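Subject: Re: [tsikata-members] Produce share packing, changes to collection

Dear members,

Thank you to those who responded to last month's notice on the produce share. The consolidated reply follows, with Ms. Kpodo's questions quoted in full as they cover most of what was raised. 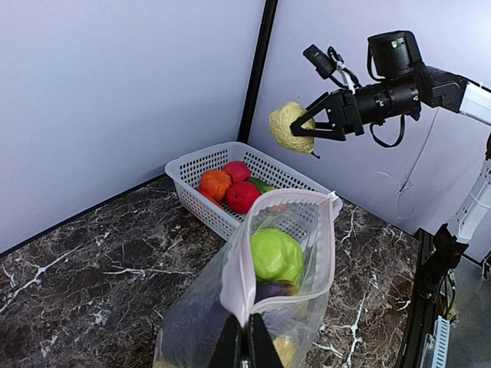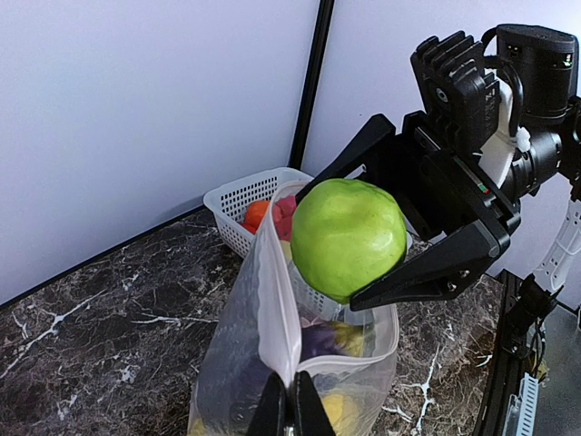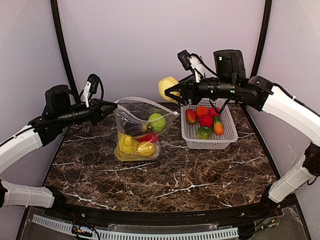 Marble tabletop, with a green apple and open zipper bag in the second picture.

On Sunday, Efua Kpodo wrote:
> Could the office confirm whether half shares will continue past April?
> Our household collects from the Milon Street depot and was told there
> that half shares would be folded into full ones. We are two people and
> cannot use a full share before it spoils.
> I would also ask that the cheque option be kept. Several neighbours on
> our floor do not bank online.

Half shares will continue. The information given at Milon Street was incorrect and the depot has been advised. Of the 756 households now enrolled, nearly half take the smaller share, and the Co-operative has no plan to withdraw it.

Cheques will be accepted until the end of the season. They should be made out to the Tsikata Food Co-operative and left at either depot in a sealed envelope, with the membership number written on the back. Post-dated cheques cannot be processed.

Members should also note the following changes.

Collection at Milon Street will close at 4 p.m. in place of 6 p.m. The Zemar Centre depot keeps its present hours. Shares not collected by closing go to the community kitchen the same evening and are not credited.

Loose fruit will be packed in resealable bags for members who have asked for this on their form. Members are asked to return clean bags – labels removed, please – to the bin beside the scales.

Substitution requests must reach the office three days before collection. Requests made at the counter cannot be honoured, as the grower's order has by then been placed.

Questions concerning accounts should be directed to the office and not to the list.

Yours sincerely,

Adom Gyamfi
Member Services
Tsikata Food Co-operative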